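Nunholm Household Store Group
Minutes of the bedding and soft goods meeting, 2024-11-26

Present: Wissam Salameh (chair), representatives of Ulevau Storage and Abubakar Linen Services, store group members. Apologies were received from the Inedier depot.

1. Minutes of the previous meeting

Accepted with one correction. Under item 3, "pillow covers" should read "mattress covers". The chair will amend the file copy.

2. Matters arising

The shelf brackets for the linen cupboard have been delivered and fitted. The upper shelf is rated at 30 kg and is to be used for blankets only. The label printer is still out of service - labels are to be written by hand in block capitals until it is returned.

3. Sorting of soft toys and bedding

The present method was reviewed. Soft toys are laid out on the bed, checked, and moved to a carton with the folded textiles. The group agreed that the bed is a better working surface than the floor. It is at a usable height and the sheet can be washed afterwards.

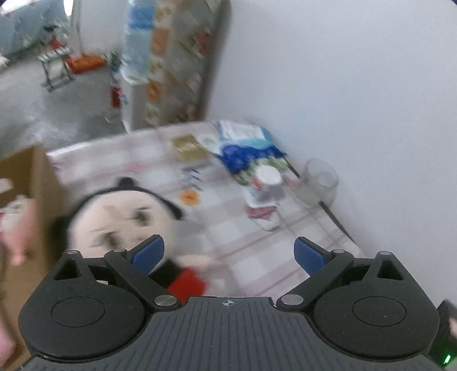
It was asked whether the sheet should be stripped before sorting begins. Agreed that it stays on during the work and goes to the wash at the end of the session. Abubakar Linen Services will accept bed sheets in the ordinary collection bag, provided that they are not knotted.

Checks on each soft toy were confirmed as follows:
Seams at neck, arms and legs.
Stitched or fixed eyes, tested by hand.
Clothing, if sewn on, to be left on. Removable clothing to be washed separately.
Care label to be read where there is one. Toys without a care label are surface cleaned only.

One member proposed that toys be bagged singly before boxing. Not adopted, on grounds of cost and space. The proposal may be brought back in December if moths are found in the cupboard again.

4. Cartons

Ulevau Storage reported on carton stock. There are 200 flat cartons of the standard size in hand. The supplier has changed the board and the new cartons are slightly stiffer at the folds. Flaps should be creased fully back before filling, or they close over the work.

Agreed packing order: heavier folded cloths at the base, toys next, small packets and papers last. Papers are not to be pushed down the sides. Handle openings are to be kept clear on the inside so that the carton can be lifted without pressing on the contents.

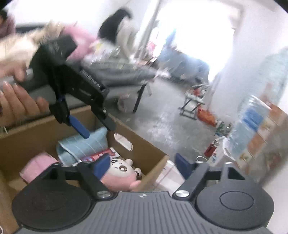

Item 4: open carton with folded cloths, a plush toy and a red printed package.

The chair asked that printed packages be entered on the contents sheet by type. At present they are being written down as "misc.", and the depot has sent back four sheets for this reason. Ulevau will issue a revised sheet with a separate line.

Maximum stack height in the cupboard was set at 135 cm. Mixed cartons are to go on top.

5. Actions

W. Salameh: amend previous minutes; chase the label printer.
Ulevau Storage: revised contents sheet, before the next meeting.
Abubakar Linen Services: confirm collection times for December.
All: return spare marker pens to the cupboard.

6. Next meeting

December, date to be circulated with the revised sheet.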